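Subject: Re: [cetov-data] spinner rack episodes, where we are
From: Kumiko Imai

We're at 1,417 usable episodes, all with the white wire rack on the light wooden table.
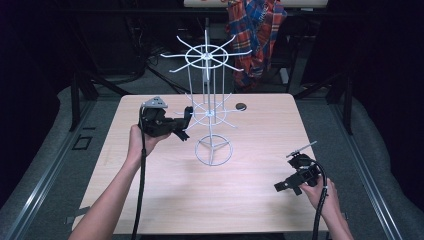 Still to do

Mostly the lower tier. The spokes on top are easy to reach with either gripper, so people drift up there and the set is getting lopsided. Please start the next 100 at the lower tier – left hand first, then right.

Kaede Shibata wrote:
> Do we still want 2,000 before Trumwood retrains? And do I keep
> takes where a cable touches the rack?

Yes to 2,000. Keep the cable takes if the rack stays put, and tag them "cable" in the notes field. Drop them if it tips or turns.

Also, sync both grippers again every 20 takes. The last November batch had the right one lagging and I had to throw out most of a morning. I'll upload the cleaned list to Sornum tonight.

Kumiko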